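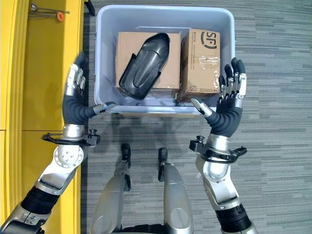 **Why put a carton inside a bin when the carton is already a box?** Because a bin has a rim you can lift by, a floor that won't give out, and a shape that matches the bin next to it, and a used carton can promise none of these.

# Unit 4: Containers Within Containers

Handout for Small-Space Storage and Packing, revised June 14, 2020. Bring it to the practical. Last term's version had the tape section upside down, and a surprising number of people followed it that way.

## 4.1 Terms we will use

- **Outer:** the thing you carry. For us this is nearly always a plastic bin.
- **Inner:** whatever goes in the outer. Cartons, mostly.
- **Rider:** an item that sits on top of an inner and is attached to nothing.
- **Void:** the air you are paying to store.

The Ranasinghe method, which some of you will have met in the introductory course, calls the rider a "guest." We won't.

## 4.2 Side by side or stacked

Two cartons that share a bin side by side both stay readable and both can be lifted out. Stack them and the lower one becomes a rumor. The price of side by side is floor area, and cartons seldom agree on height, so you get a step where one ends and the other carries on. People find the step annoying and fill it with something. See 4.3.

Put the taller carton against a wall of the bin. It has less room to tip there, and the printed face can still be read if you turn it the right way. Old shipping print is not a label, by the way. It tells you who moved the box, once. Cover it or write your own label larger.

## 4.3 Riders

A molded plastic shell with tabs and a ridge is the classic rider: too long for the carton, too awkward to wrap, too good to throw out. Lay it diagonally and it will often fit where it wouldn't fit straight. It may also hang over the front of the carton, and then you have to decide whether you can live with that.

Check three things before you do:

1. Does any part of it stand above the rim? If so, you can't stack on this bin.
2. Does it slide when you tilt the bin a little? Try it over carpet.
3. Do you know what it belongs to? Write that on a tag. "Black plastic thing" is what the last person wrote, and look where we are.

## 4.4 Tape

Clear packing tape wrinkles when it is laid in a hurry. A wrinkle is a small tunnel for dust. Press from the middle outward, fold the last inch under, and leave old tape alone if pulling it will take the cardboard's face off.

## 4.5 Worked case: the Pliltlow store room

The room held 79 bins when our October group took it on, and 40 of them contained at least one carton that had never been opened after arrival. The group used Madevano bins throughout - same footprint, wide rim - and Joda tags, which are fine until they meet damp. The inventory ran to 1,848 lines. Eleven pages of it said "misc."

## For the practical

Pack one bin with two cartons of different heights and one rider of your choice. Carry it the length of the corridor and back. Write down what moved, then repack it and go again.

Cartons are in the cupboard by the sink. Please flatten the ones you don't use.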